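04/11/2021 Shelf paint, second round

Notes for Hamisi and Nafula, mostly so I stop repeating myself at the bench.
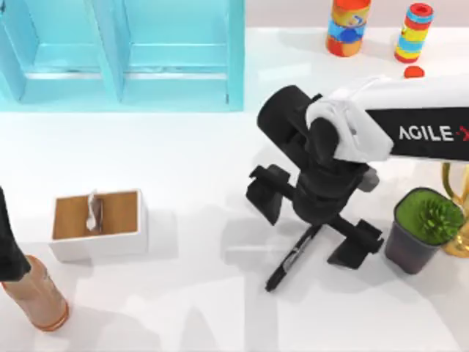
The Fadance waterborne enamel is sold as dry in 5 hours and ready for use the next day. I don't believe the second half. Coupon A got two coats and went under a 600 g weight after the stated wait, and the weight took a ring of paint with it. Coupon B, same can, same brush, left 8 days: faint mark, no lift. Rasa thinks the room was too cold. Maybe, but then the label should give a temperature, and it doesn't. Color is another argument. Wolfram wants the light turquoise blue, like the two-compartment shelf unit in the render, and on a render the inside ledges come out a shade lighter for free. With one can of real paint we get whatever the window gives us. I am not mixing a second tint to copy a lighting effect.

Sanding between coats: tried 600 and 2000 grit. The 2000 did nearly nothing except polish the high spots. Faraji swears by it. He has yet to show me a coupon.

Adhesion on the primed side is fine by the tape test, though I only trust that test when it fails something.

To do: repeat A with the heater on. Ask Jinovetti for the actual data sheet, the brochure is no use. Coupon C stays on the rack, please don't press a thumb into it.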